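3.2 Sample storage and handling

Fasteners for the corrosion trial were drawn from a single batch supplied by Fulluvis and degreased before weighing. Each nut was kept apart from its neighbours between weighings, as contact between steel faces can start local attack and would confuse the mass-loss results. The relative humidity of the store at Rulby was held at 60 per cent.

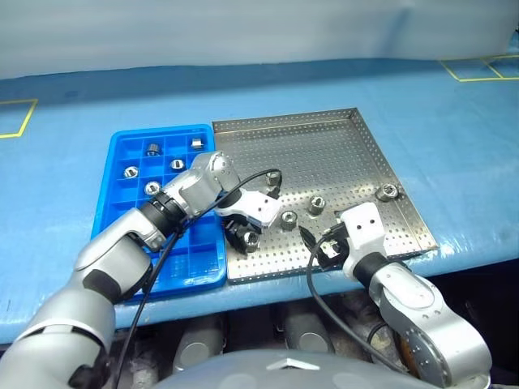
Figure 2. Hex nuts in separate compartments of a blue plastic grid tray.

Exposure followed the salt-fog cycle given in Section 2. A total of 914 nuts entered the trial, of which 100 were held back as unexposed controls. Mass was recorded after each cycle on the same balance, and any nut showing thread damage was left out of the analysis. Loose deposits were removed with a nylon brush before weighing; firmly attached scale was left in place until the final cycle.

Nuts with the Onsri coating were treated as a separate group throughout. Their mass loss is reported per unit area in Table 2, using the nominal surface area with no allowance for the thread.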